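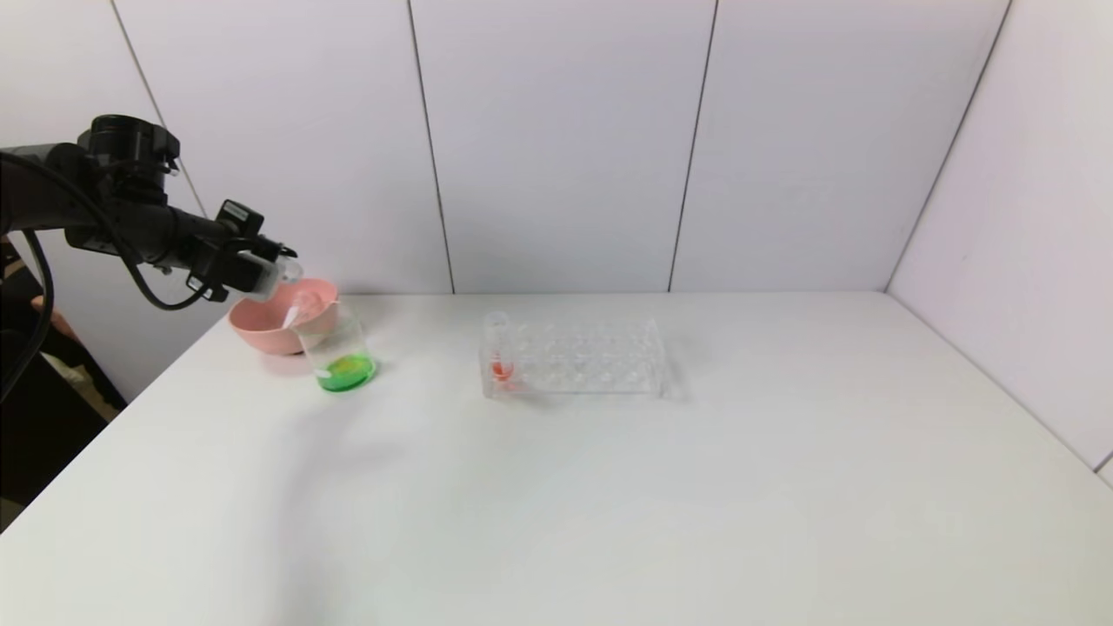
How Much Rice Do We Leave? A Study of Food Waste in the Ilex Canteen

Project report by Jianhua Pan

1. Introduction

When I came to this school I was surprised by how much rice goes into the waste bin after lunch. In my family it was a rule that the bowl must be finished, so I noticed it every day. My first idea was to study all the food waste in the Ilex canteen, but my teacher said this is too big for one person, and I agree with her now. I limited the project to cooked white rice at lunch.

My question was: does the size of the bowl change how much rice a student leaves?

2. Background

Jolau is the company that runs our canteen. The rice is served by the staff with one flat spoon, and the student can say "less" or "more", but the line is long and most students say nothing. The large bowl holds 500 ml when it is full to the rim. The small bowl was bought for soup and is used for rice only when the large ones are all in the washing machine. So before my project the students did not choose the bowl, they just got one.

3. Method

I collected data in the spring term during lunch. In the first part all rice was served in the large bowl. In the second part the kitchen used the small bowl, and a second serving was free for everybody who asked.

After eating, students brought the bowls to my table near the tray return. I moved the remaining rice into a container on a kitchen scale and wrote down the weight. The scale is a Fluveteck and shows whole grams. I set it to zero before each bowl, which was slow, and at the busiest time of the lunch a few students did not want to wait. Their bowls are not in the data.

A light surface was useful, as fallen grains of colored rice (we had it with turmeric once) are easy to find on it. Plain rice is more difficult, and I wiped the table between bowls.

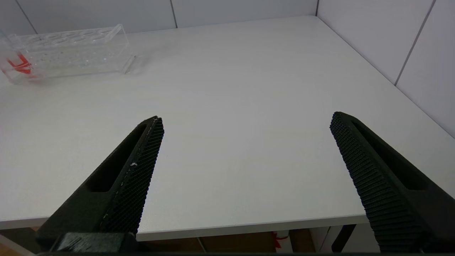
Figure 2. White tabletop.

4. Results

In the first part I weighed 289 bowls. The leftover rice in them was 3,051 grams together, so a little more than ten grams for each bowl. This average hides something important: most bowls were empty or almost empty, and a small group of bowls was nearly full.

In the second part the total was lower, but I could weigh only 30 bowls before the kitchen needed the small bowls back for soup. I think this number is too small for a strong conclusion. Many students took the second serving and finished it. Two of them told me they did not like to stand in line again.

5. Discussion

My teacher Ms. Hou asked if students ate more because I was sitting there with a scale. This is possible. On the first lunch some of them looked at me and then went back to finish their rice – I did not ask them to do this. If I do the project again, I will collect the bowls behind the tray return, where I am not seen.

I also did not record the main dish. When there was curry the bowls looked cleaner to me than when there was fried fish, but I have no numbers for it. The menu for the term is still on the canteen board, and I will try to compare it with my notes by August.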